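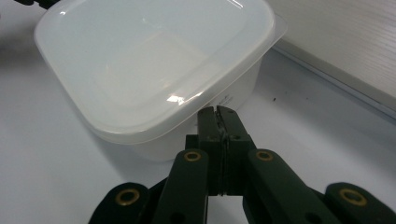

PRESS RELEASE
For immediate use, 1/12/26

Irnano publishes method for teaching robots to open food tubs using hand-held grippers

Pirkmont. Irnano, the robotics research group based at the Borkowska building in Pirkmont, has today put out its results on lid opening. Short version: a robot arm can learn to take the lid off an ordinary plastic food container from recordings made by people holding a gripper in their hand. No robot needed for the recording part. The arm only comes in at the end.

The method is called Wornirik. Paper, data and training code all released together this morning.

What is new

Hand-held recording has been around for a while in the field and Irnano does not claim it. What the team has added is a way of sorting out the moment of contact. Most lid attempts go wrong in the last stretch, when the fingertips are right up against the tub and have to get under the rim. Too low and the tips push on the side wall. Too high and they skate across the top. Either way the tub slides off across the table and the attempt is lost.

Wornirik splits each recording in two at the point where the fingertips first meet the container. The approach is learned as one thing, the lift as another. The second part gets its own, slower model which looks at the picture from the gripper more often and takes much smaller steps. Sounds simple. Took most of last year to get the handover between the two right.

"We had a version in October that could do the approach beautifully and then just sat there," said Halina Krajewska, who leads the work. "It would get to the rim and wait. We were training on too many clips where the person had paused to think, so the arm had learned to pause to think as well. Once we cut the pauses it got going."

The numbers

The team recorded 3,327 attempts in total. After throwing out those with lost tracking, long pauses or a hand across the lens, 2,689 were kept for training. Six people did the recording, on kitchen tables, worktops and office desks.

Testing was on a fixed arm with the same fingers as the hand-held tool. 42 containers were used, none of them in the training set. Different shapes, different lids, some with a tab and some without.

Full tables are in the paper, including the ones that did not go well. In brief:

Lids with a tab were opened more reliably than those without, even when the tab was on the far side and the arm had to go round.

Rounded corners are the best place to start. The model found this out for itself, the people recording were not told where to begin.

Splitting the recording at contact made the biggest difference of anything tried. Training on the whole motion in one go gave a much weaker result with the same data.

Adding the discarded clips back in made things worse.

See-through and milky lids

A good part of the paper deals with translucent lids, which are a nuisance for cameras. Light bounces off the raised border and the flat middle shows hazy patches that move about as the gripper moves. Depth sensors struggle with them. Wornirik does not use a depth sensor, only the colour picture from the gripper, and the team found the bright streaks along the border were a help in the end. The model seems to use them to judge where the rim is. The team is careful on this point, it is their reading of the results and has not been proved.

To check it they repeated a set of trials under flat, even lighting with hardly any shine on the plastic. Performance droped on the translucent lids and stayed about the same on solid coloured ones. More work needed.

What it can't do yet

Tubs that are very full. The arm does not know what is inside and will tip a full one if the lid is tight.

Lids with clips on the sides. Not covered at all.

Wet hands, or rather wet fingertips. The tips have a rough surface on the inside to help with grip but it was only tested dry.

Putting the lid back on. Asked about this a lot. It is a harder problem and the group is working on it, no date.

"People want to know when they can have one in the kitchen and I can't tell them," said Eugeniusz Bednarek, who built the fingers and ran the tests. "What we have is a method and a set of results. The arm is bolted to a bench. But if another lab wants to do jars or lunch boxes they can take our splitting code and their own recordings and be training by the end of the week."

Why tubs

Opening food containers comes up again and again when care staff and people with weak or painful hands are asked what they would like help with. It is also a fair test for a robot. The lid bends, the tub is light and slides easily, and the gap to get into is only a few millimetres. Irnano picked it over bottle tops because twisting has already had a good deal of attention elsewhere.

What has been released

The paper, with appendix.
All the kept recordings, plus the discarded ones in a seperate folder with the reason each was dropped.
Training and splitting code.
Drawings for the fingertips. These can be printed, see the notes on which material, the softer ones wear out quickly.
The list of test containers with measurements.

The recordings are free for research and teaching. For commercial use please ask first.

Next steps

A second round of recording is planned with more people and more kinds of lid, including the snap-on type. The group would like to hear from labs with a different arm who are willing to run the same tests, as everything so far has been on one machine and that is the obvious gap. Fingers can be sent out on loan.

Demonstrations for press can be arranged at the Borkowska building by appointment. Please give a few days notice as the bench is shared.

About Irnano

Irnano is a research group working on robot handling of everyday household things. Based in Pirkmont. Earlier work covered folding tea towels and sorting cutlery.

Contact

Press questions to Halina Krajewska, technical questions and finger loans to Eugeniusz Bednarek, both via the Irnano office at Borkowska, Pirkmont. Larger pictures and video on request.

Ends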